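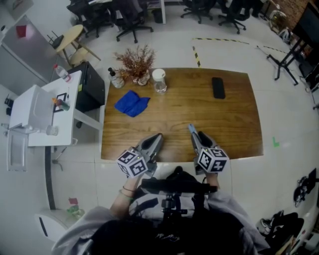 *Page last changed: July, a Wednesday, shortly before lunch*

# Chapter 5: The Table Everyone Uses

Every shared room has one table that belongs to all of its users and is therefore wiped by none of them. The students at Wornville who tested this chapter called theirs "the shore", on the grounds that things washed up on it. We have kept the word. It is kinder than the ones used by the staff.

Chapter 4 dealt with cupboards, where untidiness at least has the manners to shut a door behind itself. A tabletop is harder. Whatever is put down on it stays in view, and after a day or so the eye files it under furniture. Everett Pennington, who taught this course before either of us, used to leave a single brown shoe on the lectern at Sollatness. It lasted 2 terms. Somebody dusted round it.

We shall sort what is found on a table into residents and visitors. A resident has a reason to be there and would be missed: a plant in its vase, say. A visitor was put down on the way to something else. Phones are visitors. Cups are visitors with lids on. The cleaning cloth is the awkward case, and takes up most of section 5.2, as a cloth left in a heap is both the means of tidying and a thing to be tidied. Amrit Morin would have it folded and counted as a resident. Her co-author would have it hung on a hook -- the argument has now outlived one edition and several cloths. 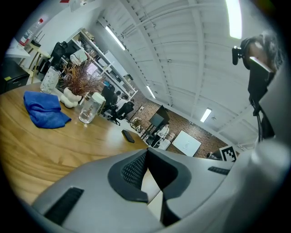
**Figure 5.1** Blue cloth, plant and phone on a wooden table.

Before reading on, find a table that you share with at least one other person and write down what is on it, without moving anything. Put an R or a V beside each item. Then ask the other person to do the same on a separate sheet, and compare. Couples may prefer to do this exercise with a colleague.

Keep both sheets. You will need them for the clearing plan in section 5.3, and again in Chapter 7, when we come to the question of whose cup it was.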